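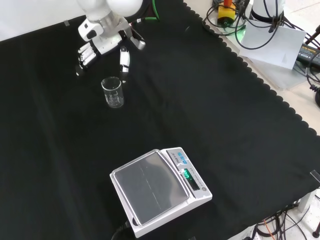

Segundo Jade Rudd, o programa de leitura em voz alta devia ser avaliado pelo número de crianças que voltam na semana seguinte, e tudo o resto é decoração. Escreveu-o na resposta ao nosso primeiro relatório, em janeiro, e desde então tentámos organizar os registos de modo a poder responder-lhe. Conseguimos em parte.

Relatório intercalar - Programa Omberg de leitura nas bibliotecas de bairro
20 de agosto de 2024

1. O que foi feito

O programa funcionou em cinco bibliotecas, conforme o plano. Realizaram-se 96 sessões e o total de presenças foi de 872. Convém ler este segundo número com cuidado. São presenças, não são crianças: a mesma menina que vem todas as semanas entra na conta todas as semanas. Quando retirámos as repetições, ficámos com 372 crianças diferentes, e mesmo este valor depende de os nomes terem sido bem escritos nas folhas, coisa que em duas das bibliotecas não podemos garantir.

O relatório anterior falava em "forte adesão das famílias". Retiramos a expressão. Uma parte das presenças vem de turmas trazidas pela escola, em horário letivo, e uma criança que chega em fila com a professora não aderiu a coisa nenhuma. Nas sessões de fim de tarde, que dependem dos pais, as salas estiveram bem mais vazias.

2. Regresso das crianças

A pergunta de Jade Rudd obriga a separar os dois tipos de sessão. Nas sessões escolares o regresso é quase automático e não nos diz nada. Nas de fim de tarde há um grupo pequeno e fiel, e à volta dele muita gente que aparece uma vez. Não sabemos por que motivo não voltam. Perguntámos por mensagem às famílias que deixaram contacto; as respostas foram poucas e amáveis, o que é simpático e serve de pouco. Os horários de trabalho são a explicação mais citada. Pode ser verdade, e é também a resposta que qualquer pessoa educada daria.

3. Efeito na leitura

O contrato prevê que se demonstre uma melhoria na fluência leitora. Não estamos em condições de a demonstrar e duvidamos que venhamos a estar. As fichas fornecidas pela Skuline foram aplicadas no início e no fim do período, mas uma criança de sete anos lê melhor ao fim de seis meses com ou sem nós. Sem um grupo de comparação, a subida das médias que consta do anexo prova que o tempo passou. Ashley Sugden entende que os resultados são encorajadores e pediu que a sua posição ficasse registada. Fica registada.

Há observações que nos parecem mais sólidas, embora não caibam numa tabela. Os mediadores notam que várias crianças passaram a pedir livros pelo título - no início pediam "um com cães" ou "um grande". Os empréstimos infantis subiram em três das bibliotecas e desceram nas outras duas. Uma das que desceram esteve com a sala infantil em obras, a outra não tem desculpa conhecida.

4. Aquisições e plataforma

Os livros chegaram com atraso. A Stornora entregou a primeira remessa completa e a segunda às prestações, com títulos trocados por outros "equivalentes" que não o eram: recebemos uma antologia de poesia para adolescentes em lugar de um álbum ilustrado para o primeiro ciclo. A devolução está pedida.

Quanto à plataforma Yeoman, que devia permitir às famílias reservar lugar nas sessões, mantemos as reservas expressas antes da compra. Quem a usa são sobretudo os próprios bibliotecários, a transcrever inscrições feitas ao balcão ou por telefone. Propomos não renovar a licença e canalizar a verba para horas de mediação. Uma folha de papel presa ao balcão tem feito o mesmo serviço.

5. Execução financeira

A despesa com pessoal está dentro do previsto. A rubrica de divulgação foi gasta quase toda em cartazes, e não encontrámos uma única família que dissesse ter vindo por causa deles. A rubrica de deslocações tem saldo, que pedimos para transferir para a compra de livros. O mapa detalhado segue em anexo, com as faturas da Stornora ainda por regularizar.

6. Próximo período

Pretendemos manter as cinco bibliotecas, mas com menos sessões escolares e mais sessões ao sábado de manhã em duas delas, a título experimental. O total de presenças vai provavelmente descer. Preferimos avisar agora, para que a descida não seja lida como falha de execução quando aparecer no quadro.

Pedimos ainda ao financiador que reveja o indicador de fluência. Se for para manter, será preciso pagar um grupo de comparação e alguém de fora que o acompanhe, com um custo de até 5 por cento do orçamento anual. Se não houver verba para isso, sugerimos que o indicador seja retirado do contrato e substituído pelo regresso das crianças às sessões de fim de tarde, medido por biblioteca e sem contar as turmas.

Anexos: folhas de presença, médias das fichas, mapa de despesa, correspondência com a Stornora.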